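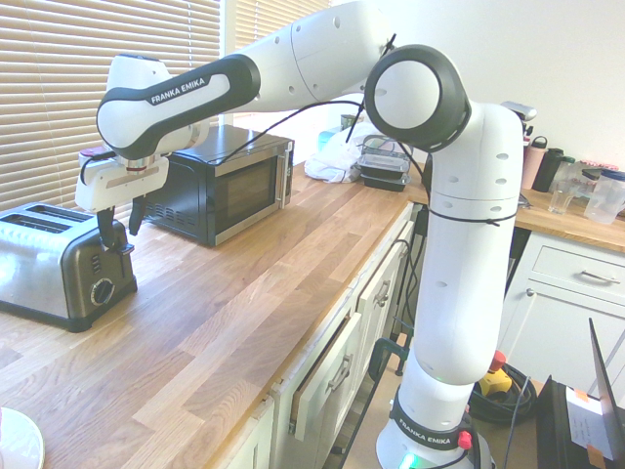 2 min read

Flunville - Hutov (Brado)

Second album from Flunville, out April 2026 on Brado, and a big step up from the debut. Played it eight times on the trot while packing boxes. Still not sick of it.

Opens slow. Organ, one voice, no drums till nearly three minutes in. Then Ngô, the single, which you've probably heard by now - great chorus, though the album mix buries the bass and I prefer the radio one. Bit of a shame.

Middle stretch is where it gets good. Brass all over the place, lyrics about moving back to your home town and finding the bus routes have changed. Sounds dull written down. Isn't. The singing is much looser than last time, a few cracked notes left in, and the drummer has finaly been allowed to hit something.

Weak spots: track six is a sketch, should of been a B-side. And the closer runs on far too long, same four chords, fade out, fade back in. Why.

Vinyl pressing is decent. Mine is number 229 of 964, quiet surface, slight warp on side two but it plays fine. Lyrics are on the inner sleeve in tiny grey type so good luck with that. Download code worked first time.

Fans of the first record might miss the fuzzy guitars, there's hardly any. I did for a bit, then side two got going and I forgot. They tour in June, small rooms mostly, and I'd like to hear what they do with the brass parts live - can't see them fitting a full section on some of those stages.

Four out of five. Would be more without that ending.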